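The Soup My Grandmother Never Wrote Down

I grew up thinking everybody's family had a sour cherry soup. You ate it cold, in August, out of the wrong bowls, and you argued about the cinnamon. Then I moved to Irelgate for work and found out that most people here think fruit soup is a dessert somebody spilled.

My grandmother left no recipe. She left a tin with 42 cards in it, and they're all cakes! Not one soup. So last summer I started calling relatives, and that's when the trouble began.

My aunt Emese Szűcs swears by sour cream, stirred in at the end, off the heat. Her cousin Imre Bakos told me (in a tone I can only call wounded) that sour cream came later and that the old way was milk and a spoonful of flour. He also uses white wine. Emese says he uses white wine in everything, including the parts of dinner that go in a glass.
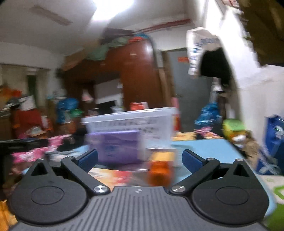

I tried both versions over one very sticky weekend. Imre's was thinner and sharper, and I liked it more than I'm ready to admit at a family lunch. Emese's tasted like being eight years old. The pits were a whole other fight – she leaves them in for flavor, he calls that a dental plan – and I ended up pitting half the cherries with a hairpin while listening to the radio.

My neighbor Ulla Engebretsen, who grew up on rose hip soup, came over for the tasting and took the whole thing very calmly. Fruit soup is fruit soup, she said, and where were the almond cookies? I hadn't made any. She went home and got some.

So what do I cook now? Five cups of cherries, a strip of lemon peel, two cloves, sugar until it stops making me squint. I use the sour cream, but I sneak in a little wine before it goes in the fridge overnight. Emese had two bowls of it last month and asked me what I'd changed. I told her it was the cherries.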